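Crumbs, Brushes and Bins: Come Tidy With Us This November

Do you have opinions about dustpans? Do you wipe the table before you sweep it, or after? We would love to have you at the Jirley Home Habits Study, where we look at how people clean up after everyday meals and what they reach for first.

We're looking for 26 adults to spend 90 minutes with us at our Brandholm workroom (ground floor, step-free entrance, good coffee!). You'll get a table with a mess on it and a set of ordinary cleaning tools, and you'll clear it however you do at home. Then we chat about your choices, change the mess, and you go again. 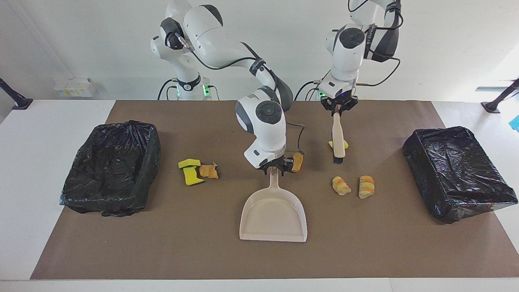
Dustpan, hand brush, sponges and bread scraps on the table between two lined bins.

No experience needed, and there's no right way to do it. Left-handed sweepers are especially welcome, and so are people who have never owned a hand brush. You should be 18 or over and comfortable standing for part of the session. Please tell us if you have a wheat allergy, as we use real bread.

Every participant gets a $40 grocery card and a copy of our Flulero booklet of cleanup tips from earlier sessions. Sessions start at 12 noon and 2 p.m. To sign up, send the Eynon desk your first name, your preferred start time and a line or two on how you clean up after breakfast.

Comments (2)

crumbcatcher: Signed up for the noon one. Sponge first, always!

Dotty_B: Can I bring my own brush? I'm attached to it.

More calls
Folding Towels: Pairs Wanted
Lunchbox Packing With Kids
What's in Your Junk Drawer?

Contact the Eynon desk | © Jirley | Back to top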